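2020-09-16

New brown paper is down on the white table and I love it already! Cut it from the 302 roll (the 277 was too narrow, sorry Maricruz, you were right). It's nice and matte, so the overhead lamp doesn't bounce back at you while you're sorting.

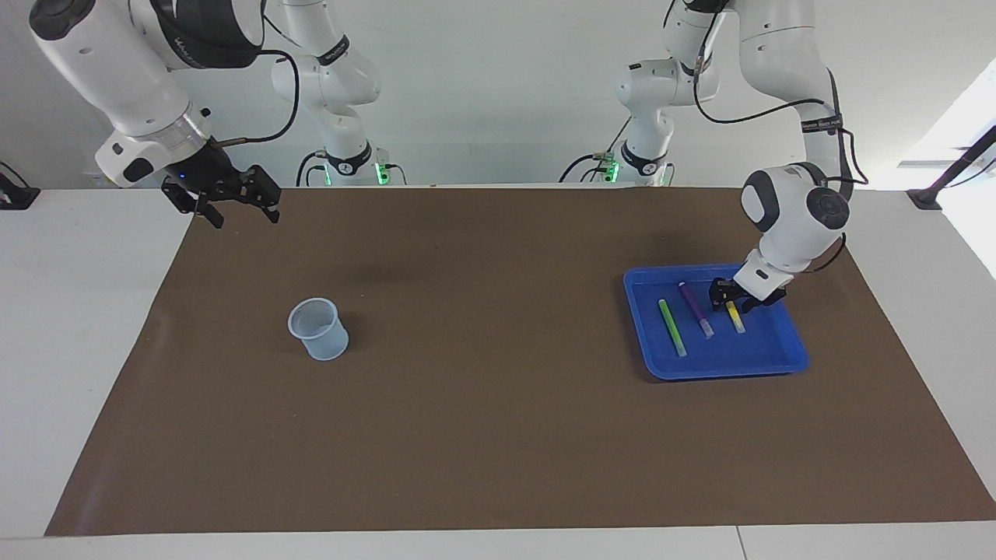
Blue tray stays on the right for markers. Yellow ones go in there first, then whatever else turns up in the Kudside drawer. A few creases in the paper still, mostly front left. I'll try flattening the next sheet under the big Misetti catalogs overnight.

To do: order 14 more sheets before November, ask Maricruz for the good scissors.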